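The long room at Trudik, Stosham
Print this page | E-mail this page
Last updated: June 5, 2026

If you haven't been up the stairs at Trudik since the old carpet went, you are in for a treat! The long room has turned into my favourite room in Stosham, and I say that as someone who moaned about it for years (the damp smell, the strip lights, the door that had to be kicked). So many of you asked how it was coming along that I've put this page together, with notes on the bits people always want to know about.

Thank you to Elias Qaisi for the brickwork and to Shadi Twal for nearly everything else, including the sandwiches.

The brick

I love the brick. For as long as any of us had been using the room it was hidden behind hardboard, painted a sort of hospital green, and we assumed there would be crumbling plaster underneath. Elias took one panel off to look at a pipe and came down the stairs with the biggest grin. He spent most of two weeks on it with a stiff brush and a bucket, redoing the pointing where it had gone to powder, and wouldn't let anyone near it with a sander. Good man. The red-brown colour is all its own, too. We had a long argument over whether to seal it and the matt sealer won, mostly so that people can lean on it in a pale jumper.

The thin dark trim along the top was Shadi's idea. I thought it would look fussy and I was completely wrong, it finishes the wall off beautifully. The top of the brick has also become the place where small things get put down and stay there for weeks, so if you've lost something, look along there first.

The column

Shadi wanted to box it in with shelves, I wanted it painted a good strong yellow, and in the end it stayed white like the wall next to it. I've come round. It goes all the way up to the ceiling and it breaks the room into two halves that feel quite different, the brick side snug and the white side bright and open. You always know where you are when someone says "just past the column".
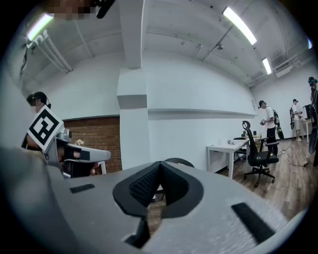 Brick with its dark trim to the left of the column, the long white wall and its ledge to the right.

The white wall took 3 coats. The first one vanished into the plaster as though we'd never been there, the second showed up every dent, and the third went on after Shadi had filled the lot and rubbed it down by torchlight (do try this, a torch held flat against the wall shows up everything). We used an ordinary chalky emulsion from Fudumora, the one in the big tubs, and there's a tub left under the stairs for touching up scuffs. Please use that one and not the brilliant white next to it, they really don't match!

The ledge

If the brick is my favourite, the ledge is everybody else's. It runs along the white wall from the column down towards the far corner, and people can't keep away from it. Mugs, sketchbooks, seed trays in spring, somebody's entire collection of jam jar lids at the swap morning. It was nearly taken out in the first week. Shadi had the crowbar in his hand, then put his tea down on it while he looked for his gloves, and that was the ledge saved.

A few things we've learned about it. Coats slide off. Pictures leaning on it look wonderful and don't need any nails. It's no good as a seat, so please don't perch.

What it all cost

We set aside £1,000 and spent £1,150, and the extra went on the electrician, who found something behind the old light switch that made him go very quiet. Elias wouldn't take a penny for his time. The paint, filler and trim came to far less than I'd feared, and Twal lent us the ladders and dust sheets for nothing.

Still to do

The door. It has been planed, rehung and spoken to nicely and it still sticks when it rains. There's also the question of blinds, as the afternoon sun comes straight in during June and the knitting group end up shuffling their chairs along every ten minutes. Shadi has samples, so do have a look at them and tell him which you like. I'm for the oatmeal ones.

We can seat 14 comfortably with tables out, more if you don't mind elbows. To book the room, write your name in the diary at the bottom of the stairs, in pen, and put the chairs back by the brick when you've finished.

Print this page | E-mail this page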